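Moving the house logs off spreadsheets

For six years I kept the meter readings for this house in a spreadsheet. It had one tab per year, and by January the formulas referred to each other in ways I could no longer follow. I spent two weekends moving all of it into a plain SQLite file.

The old sheet held 631 rows. Of those, 19 had dates in the wrong format, mostly day and month swapped after I changed the locale on my laptop. I fixed them by hand. A script would have taken longer to test.

The schema is small. One table holds the meters, one holds the readings, and a third holds notes, such as the day the water meter was replaced and restarted at zero. That reset is the reason the third table exists. In the spreadsheet I had added an offset to every later cell, and then forgot I had done so.

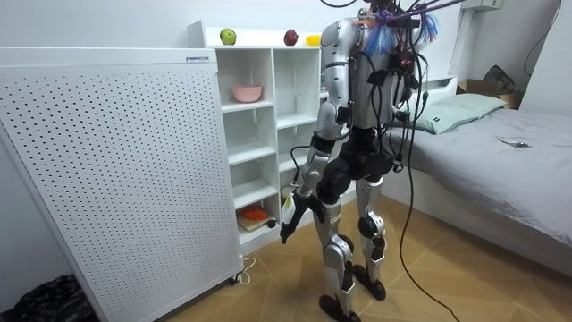
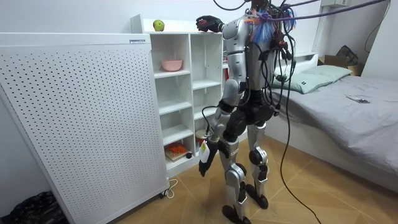
Posted February 26, 2025
Filed under: Data, Home
By the author of this blog

Import went through CSV. I exported each tab from Stenanix, the spreadsheet program I have used since college, and it wrote decimal commas in two of the files and decimal points in the rest. Check this before you import anything. SQLite will accept "412,7" into a numeric column as text and give no warning – the sums just come out low.

For charts I tried Lumatix first. It draws well but wants its own copy of the data, so I dropped it and wrote a short Python script that reads the file directly. The script runs in under 10 seconds, including the PDF.

Backups go to a second drive every night, with 7 copies kept before the oldest is deleted. I restore one to a scratch folder each month and compare row counts with the live file.

Still open: the gas meter reports cubic meters and the bill uses kilowatt-hours. The conversion factor changes from bill to bill, so it probably needs a table of its own, with a start date on each row.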